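Intellectual Property for Product Teams
Unit 6 handout: Reading a patent claim
Revised 10/20/24

Before this unit you should have read the chapter on what can be patented and what cannot. Bring a printed copy of the Skaver practice patent to the session. You will need to write on it.

1. Where the claims are

A patent has a cover page, drawings, a description and a set of claims. The claims come last and are numbered. Most people start with the title and the abstract, and many news stories go no further. The abstract has no legal weight in deciding what the owner can stop others from doing. The claims decide that.

The practice patent has a long description, and most of it is background. Skim it on the first pass and go straight to claim 1.

2. Independent and dependent claims

An independent claim stands on its own. A dependent claim refers back to an earlier one ("The device of claim 1, wherein...") and adds something to it. Every dependent claim includes all the limits of the claim it refers to, so it is narrower.

If a product does not infringe an independent claim, it cannot infringe any claim that depends on it. This saves a lot of reading. Find the independent claims first and mark them in the margin.
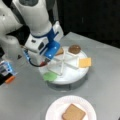 3. Parts of a claim

The preamble names the kind of thing: "A device for sorting small parts, comprising". The word "comprising" is open. A product with all the listed elements plus extra ones is still covered. "Consisting of" is closed, and extra elements usually take the product outside the claim.

After the preamble come the elements. Give each element a letter and put it on its own line. Claim 1 of the practice patent becomes:

(a) a base;
(b) a tray mounted to turn on the base;
(c) at least 3 dividers fixed to the tray;
(d) a control unit that stops the tray at a set position.

For literal infringement, all four elements must be present in the product. If one is missing, claim 1 is not literally infringed. There is a second test, the doctrine of equivalents, which we take up in Unit 8.

4. Claim charts

A claim chart is a table with the claim elements on the left and the matching features of the product on the right. Write down where you found each feature: manual page, data sheet, teardown note. Leave the right side blank if you have no evidence. Do not guess.

Worked case. Karnton sells a sorter with a turning tray, dividers and a hand crank. The user stops the tray by hand. Elements (a), (b) and (c) are met. Element (d) is not, unless some part of the crank can be read as a "control unit". Look in the description for how that term is used. If it always refers to a circuit, Karnton has a good argument. If the description says the unit "may be mechanical", the argument is weaker.

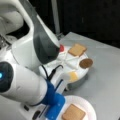
Fig. 2. Robot arm near a white circular platform.

5. Prior art

A claim is not new if a single earlier source shows every element. The source can be a patent, a published application, a product on sale, a paper or a web page. It has to be dated early enough, so always record the date and how you confirmed it.

A claim can also fail as obvious, and here two or more sources may be combined. You need a reason why a person working in the field would have put them together.

The Trolora case file has a search log with 857 hits. The first filter, by classification code, brought it down to 88. Look at how the searcher wrote down each query. Your own log should be in the same form.

6. Terms to know

Specification: the written description, together with the claims.
Priority date: the date used to judge what counts as prior art.
Continuation: a later application using the same description, with new claims.
Licensee: a party with permission to use the patent.

7. Assignment

Chart claim 1 and claim 9 of the practice patent against the Vlad sorter. The product manual is in the course folder. Use the August version, as the earlier one leaves out the section on tray positions.

Then write a short memo saying whether each claim is literally infringed and which element is most open to argument. Limit: 3,000 words, charts not included. Attach your search log as a separate file.

Reading for Unit 7: the chapter on licensing, and the two sample agreements at the back of the course pack.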